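Small parts, where they go and how to stop losing them

Quick one tonight, still got dinner to do. Mostly about screws, nuts, kids' building sets, the bits drawer. Same tricks work for all of it.

Start with a mat. Any mat. Brown kraft paper off a roll, an old placemat, a bath towel in a pinch. Dark or plain is best. Small stuff bounces on a bare table and rolls off the edge. On a mat it sits still. Towel is good for tiny screws but bad for anything with a thread, picks up lint.

Tip it all out BEFORE you sort. I used to pick out of the box one at a time, takes forever. Spread it flat, one layer, nothing on top of anything.

Then sort by shape, not color. Color looks nice but you never go looking for "a red one", you go looking for a nut. Links with links, bolts with bolts, nuts in there own cup.
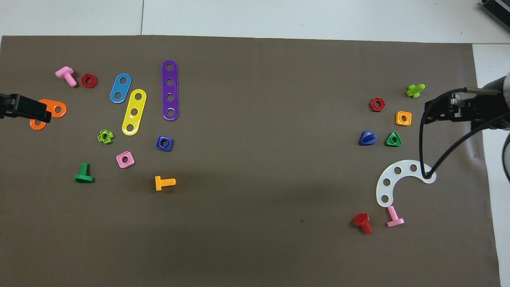
Noemi Esposito wrote in to disagree: color first if you have kids under six, shape later, or they wont help at all. She keeps the nuts in an egg carton and says the lid closing is the whole point, her two knock over every open cup in the house.

Fair enough. Egg carton is a good one, I'd use the cardboard kind only for dry stuff, and the foam kind cracks at the hinge after a while. Tape over the hinge, both sides.

Washing. Plastic pieces, mesh laundry bag, zip shut, knot in the zipper pull. Warm water in the sink, squirt of dish soap, swish, leave it 20 min while you do something else. Rinse. Not the dishwasher, I warped a whole set of wheels on the bottom rack. Metal does not go in the bag. Metal gets a dry toothbrush and a wipe.

Drying is where people get lazy. Threads and holes hold water. Shake the bag hard over the tub, then dump on a towel overnight. Put away damp and the whole tub smells like a basement by September.

Sticker gunk on tubs: cooking oil, ten minutes, then an old gift card to scrape. Dish soap after. Dont use acetone on clear plastic, goes cloudy.
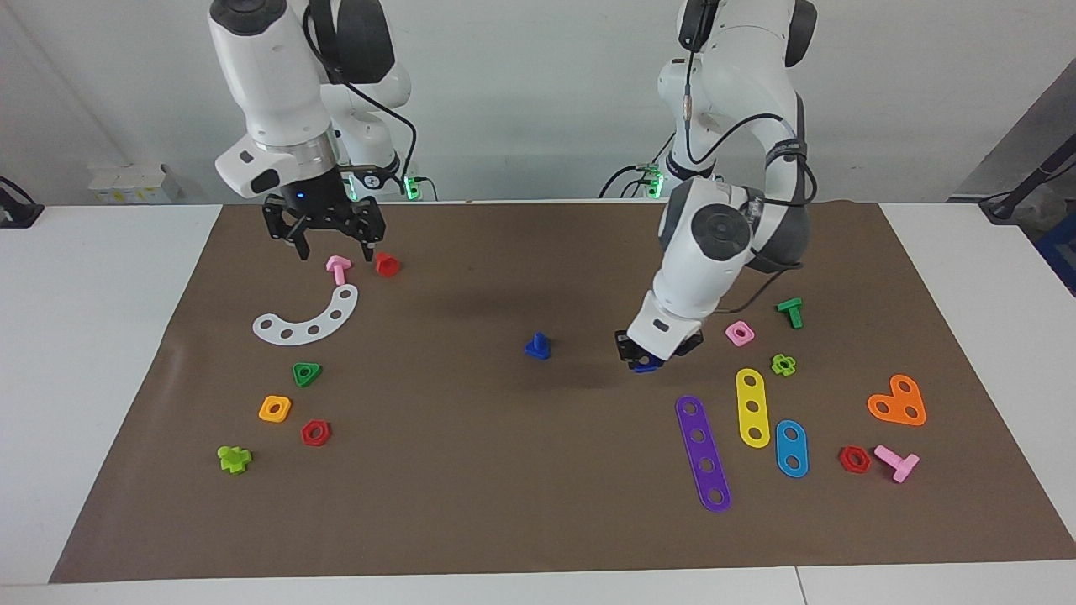
Tubs. Shallow beats deep. If you can't see the bottom you'll dump the whole thing to find one piece. I use the Mokton 3 inch ones, lids are so-so but they stack. The bigger Amato bin I gave up on, now holds dog towels.

Labels. Masking tape and marker. Tape goes on the tub, not on the lid, lids wander. Or hot glue one of whatever is inside to the front. Works for kids that can't read yet and for me before coffee.

Stuck plastic nut: rubber band around it, twist. Still stuck, run it under warm water and try again. No pliers, they chew up the corners and then nothing grips.

Stripped screw in furniture, same rubber band, laid flat under the screwdriver tip. Push hard, turn slow.

Orphans jar. One jar, for parts that belong to something but you dont know what. When its full, go through it. Anything still a mystery goes. I had 78 wall anchors in mine and I rent.

Dropped one on carpet? Stocking over the vacuum hose, held on with a hair tie. Low setting. Check the stocking every few passes.

Battery drawer and the cord box next time, if I get to the cord box.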